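Kids' Corner: How Does a Robot Learn to Use Its Hands?
Neken Kit, explained for ages 8 and up

OK so quick question. Could you teach a robot to open a lunch box?

You could try telling it. "Lift the lid." But the robot doesn't know what a lid is. Or how hard to pull. Or where your box even is!

So a company called Ernell sells a kit named Neken. It lets people do the teaching with their own hands. No robot arm needed for this part.

What's in the kit? 2 grippers you hold, one for each hand. A gripper is like a big pair of tongs. Black jaws at one end, a handle at the other. On top sits a gray plate shaped like a triangle, and that plate is for tracking, so the computer can tell where the gripper is and which way its pointing. Cables too. Plus a program called Isness that saves every move.

Then you pick a job. A small one. Boxes with lids are a good start, they are harder than they look.

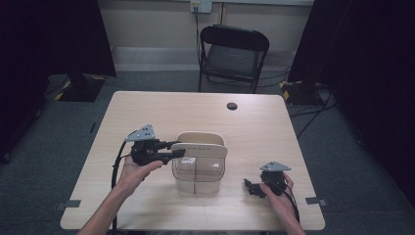

Two grippers, one clear box. The lid is propped open at the back.

Try it at home with kitchen tongs (ask first). Put a plastic box on the table and open it. No fingers! One hand usually has to hold the box still or the whole thing slides away from you. Your hands know this already. A robot has to learn it.

And once is not enough. Every time you do the job and save it, that's called a demonstration, or demo. Adelino Pinheiro runs classes with the kit and his group saved 1,048 demos of one job. One job! Took them most of May. Some demos were messy and they had to throw out 69.

Why so many? Move the box a little and the job changes. Turn it sideways, it changes agian. The robot needs to see lots of diffrent tries before it can guess what to do with a new one.

Good stuff: easy to hold, and you can start fast.
Not so good: the cables. You have to watch where they go. Also the grippers are sized for grown-up hands, so smaller kids may get tired arms.

Word help
Gripper: a tool that grabs.
Tracking: following where something moves.
Demo: one saved try at a job.

Next time: the Ackermann wheel set, and how a robot car turns a corner.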